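Lendus 7 Inference Module

The Lendus 7 is a sealed compute module for running language and planning models on site, with no outside network connection. It ships with the Linder runtime and a hardware stop line that cuts power to the accelerator board.

Oversight functions
Every model action is written to a read-only log. The log holds 3,860 hours of entries - older records are exported, never overwritten. Self-modification of weights is disabled at the factory.

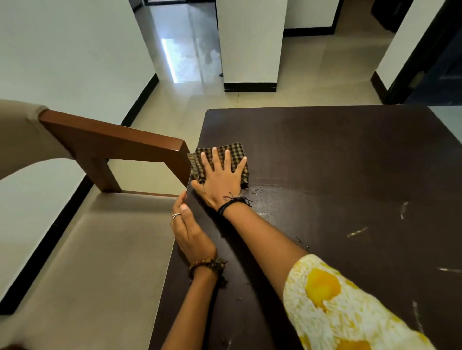 Specifications
Memory: 100 GB
Operating range: up to 20 units per cluster
Stop line: normally closed, two-wire
Runtime: Linder, signed builds only

Ordering
Supplied by Tuhumury. Cluster licenses are quoted separately. Technical contact: Slamet Chin.

Page revised 6/19/22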